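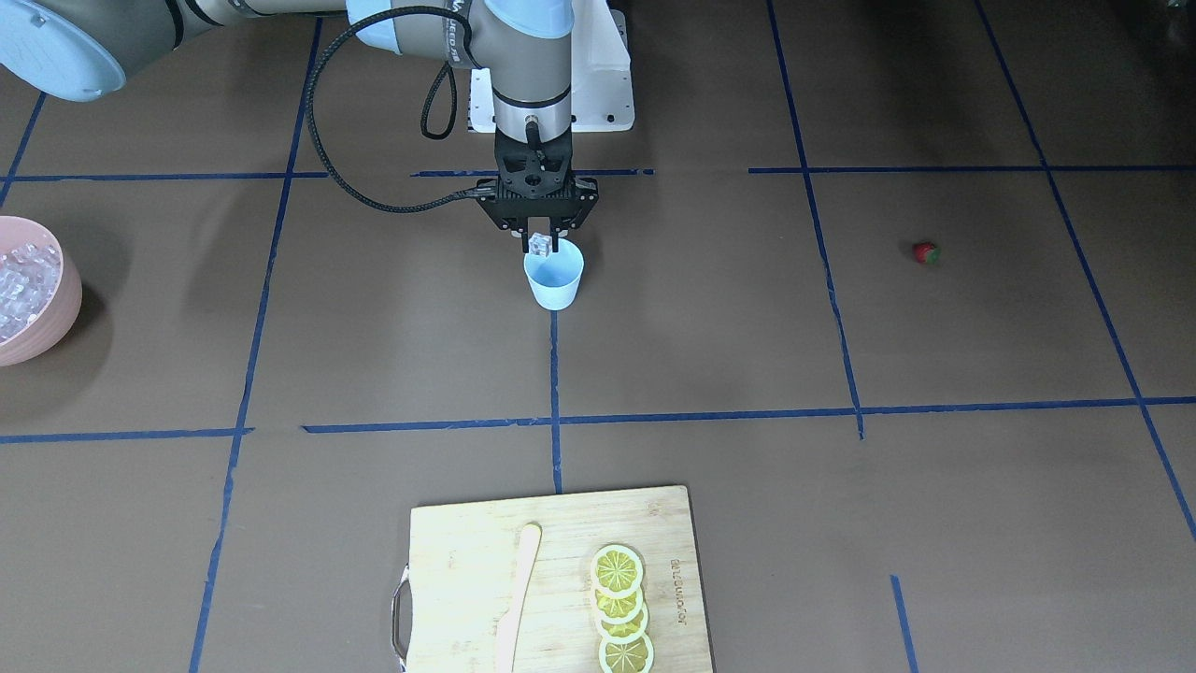

*Fig. 1. The arm holding an ice cube at the rim of the cup, with the lemon slices and strawberry still on the table.*

# Teaching an arm to make a cold drink

**Honier project, final report, 19/12/2020**

Our question was simple: does a robot learn a kitchen task better if we vary where things sit on the table? We picked ice, lemon and a strawberry because they're all awkward in different ways, and ice turned out to be the most fun by far!

## What we did

We recorded 986 demonstrations, each one a person steering the arm by hand controls. Half kept the cup in one place. For the other half we moved it between cells of the tape grid before every run. We then trained the same network, Plalard, on each half for 2,000 steps, with the same settings both times.

Each trained model got 36 test runs with the cup in cells it had never seen. A run counted only if the cube ended up inside the cup.

## What we found

The model trained on the moving cup won clearly. The fixed-cup model kept heading for the old spot and letting go over bare table (we cheered anyway the 2 times it corrected itself). Lemon slices were harder for both models, mainly when they overlapped.

## Still open

- Cubes that have started to melt slip more, and we didn't record melt time.
- We'd love to try a taller cup.
- The strawberry step works alone but hasn't been chained to the others yet.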